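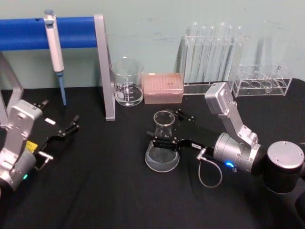 4.3 Handing over glassware steps

1. Set out the Grirus bench before the shift. Keep pipetting with your staff for the first 4 weeks.
2. Start the pour routine. Stay within reach of the stop button.
3. Log every intervention on the Cillona sheet. 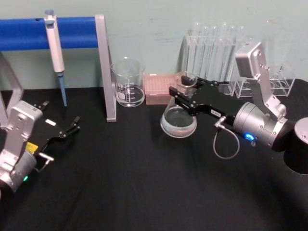
Fig. 7. Right gripper holding a small beaker near the tip box.

Note: The sales sheet promises 192 hours saved a year. Our log shows 109 spent on resets - count those first.

Caution: Do not cut technician hours on the promise alone.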